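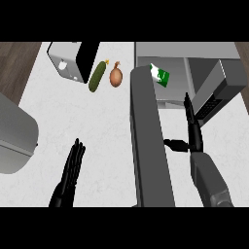 Kitchen render, seen from above: pale counter, cucumber near the small gray appliance

From: Carter Wong
To: Pillham Gardeners list
Date: April 2022
Subject: Re: [pillham-garden] Cucumbers, when to start?

Caroline Obura wrote:
> Hi all, I've got the end plot by the Elcombe Road gate this year
> and I want to grow cucumbers. Last time I started them on the
> windowsill in January and they were long, sad strings by spring.
> Is it too late to sow now? And do I really need a trellis? I only
> have room for 2 plants.
> Caroline

Hi Caroline, and welcome to the windy end!

You're not late at all. January was the trouble, they just sit there and stretch for the light. I sow mine in the last part of April, one seed to a pot, on edge, and they go out when the nights stop being nasty. Don't tease the roots apart when you plant them, cucumbers hate that. I lost a whole tray that way my first year and sulked for a week.

Yes to the trellis, even for two plants (two is plenty, believe me, you'll be leaving them on people's porches by August). I use an old piece of fence wire leaned up against 2 stakes. The fruit hangs straight and the slugs have to work for it. Lis has a roll of wire behind the shed, and I think there's still 20 feet or so left on it, so ask her before you buy any.

Water is the big one down there. That soil dries out fast and then they go bitter. I mulch with straw as soon as the ground is warm, and pick them small. If you let one turn into a yellow blimp the plant pretty much quits!

Oh, and the seed swap box is back in the shed. I put in a packet of a bumpy pickling kind that did great for me, help yourself. Whoever has the long hose, could it come back please? The short one doesn't reach my beans.

Carter
plot by the compost bins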